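Posted in: Course Notes > Robotics Unit 2 > Grippers and Sensing

Unit 2 Handout: Comparing Grippers on Everyday Objects

Welcome back, everyone! This is the unit I look forward to all year, and it's also the one where the most pens get chewed. You've done the arm geometry and you've done the safety sign-off. Now we get to pick things up.

The job for this unit is a fair comparison between two pairs of gripper fingers. The Fakir fingers are long, stiff and pointed. The Moltico fingers are shorter, with a soft pad. Both sets close in parallel, both fit the same wrist, and both are run by the same Sukodach controller, so you can swap one for the other and leave everything else alone. Please do leave everything else alone. If you change the fingers and the closing speed on the same afternoon, you've learned nothing about either.

1. The object set

We use groceries and bathroom stuff because it's cheap and it behaves badly. A machined block tells you that a gripper closes. A bath pouf tells you what it does when the thing it's holding has no proper edge, and that's far more fun.
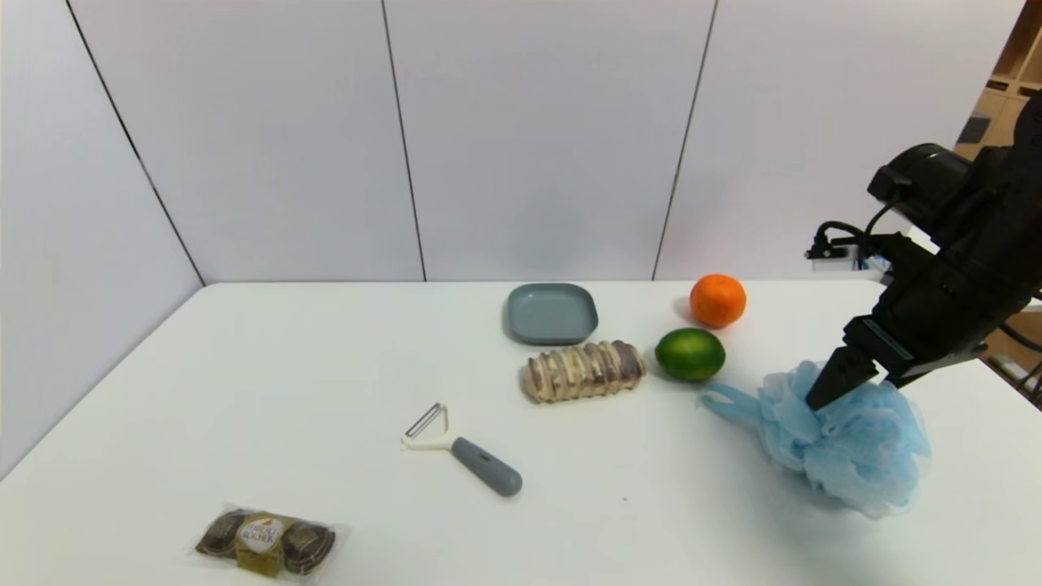 Fig. 2.1 Fingertip in the mesh sponge, with the lime, mandarin, peeler, pastry and chocolates also on the table.

Before you start, sort your objects by what you expect to go wrong. Write your guesses down in pen. I like these headings, but make your own if you prefer:

Rollers: round fruit. They get away from you if one finger lands first.
Slippers: anything in film. The wrapper can move while the contents stay put.
Awkward shapes: the peeler is the classic. Where you hold it matters more than how hard.
Squashers: the mesh sponge, and soft pastry if you have some.

Your guesses don't count toward your mark. Comparing them with your results does, and a wrong guess that you explain well is worth more to me than a lucky one.

2. Setting up a trial

Use the Wendby log sheet. One line per attempt, including the embarrassing ones. For each attempt, record the fingers fitted, the object, the approach angle, the opening before you close, the opening after, and whether the object was still held at the end of the lift.

Each pair does 88 attempts in total, split evenly between the two sets of fingers. It sounds like a lot, but once you have a rhythm it goes quickly — most groups finish in 4 lab sessions. Alternate the fingers from one session to the next, so that you don't do all of one set while you're still learning the controls.

The approach is where I want you to slow down. Stop above the object and check the wrist view before you close. Ask yourselves whether the object is centred between the tips, and whether either tip is going to come down on top of it. 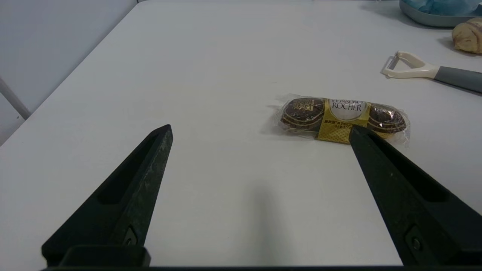

Fig. 2.2 Wrist view with the wrapped Ferrero Rocher pack nearer the right fingertip. Check centring before closing.

An off-centre approach isn't a failed trial. The fingers may nudge the object into line as they close, and long fingers and short pads do this quite differently! Log it as "off-centre at start" and carry on. What I don't want is a group quietly fixing the position for one set of fingers and not for the other.

3. Soft and springy objects

Now for my favourite part. With a hard object, the fingers stop when they touch it, and the final opening gives you its width. With mesh there's no clear moment of contact. The outer loops touch first, then they fold, then the layers behind them start to push back. The controller sees a slow rise in motor current where you were hoping for a sharp step. 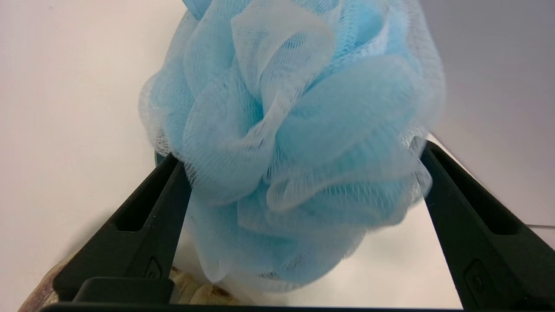 So decide what "closed" means before you begin, and use the same rule for both sets of fingers. I suggest stopping on current, with the limit set to roughly 600 on the controller's own scale. (That number has no unit. It's simply what the Sukodach display shows, so quote it that way in your report.) A position limit is easier to set, but it will crush one object and barely touch the next.

Then try a second rule for a handful of extra attempts and see if the ranking of the fingers changes. Sometimes a gripper that looks poor is only being told to stop too early. I'd love to see a group catch this in their own data.

4. What the cameras can and can't tell you

You have two views: the one at the head of the setup and the one at the wrist. The head view is good for planning, for spotting which object is behind which, and for seeing the whole arm. The wrist view is wonderful for the last few centimetres, right up to the point where a bulky object fills it. Plan for that. Keep the head view open on the second screen and have one partner call the position out loud.

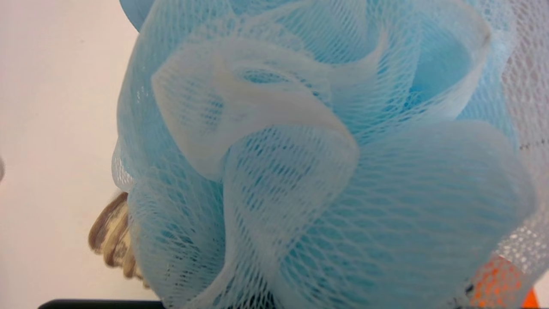
If the wrist camera is blocked by the object, should we abandon the attempt?

Keep going as long as the head view is clear and the arm is moving at the slow setting. Write "wrist view blocked" in the notes column, and stop if you lose both views.

5. Writing it up

Aim for two pages plus your log. Show success counts by object type for each set of fingers, then pick one object where the fingers differed the most and dig into it properly. A single well-explained difference beats a page of averages. Include at least one wrist view from your own trials, with a caption that says what the reader should look for.

Don't feel you have to name a winner. "Fakir for narrow handles, Moltico for fruit" is a perfectly good finding if your numbers back it up, and so is the reverse.

Drafts are due in May, before the controller unit begins. Bring your pen guesses along with the draft, coffee rings and all.

We use cookies to remember your course settings. Accept | Manage preferences

Contact the teaching lab | Copyright Robotics Course Notes | Back to top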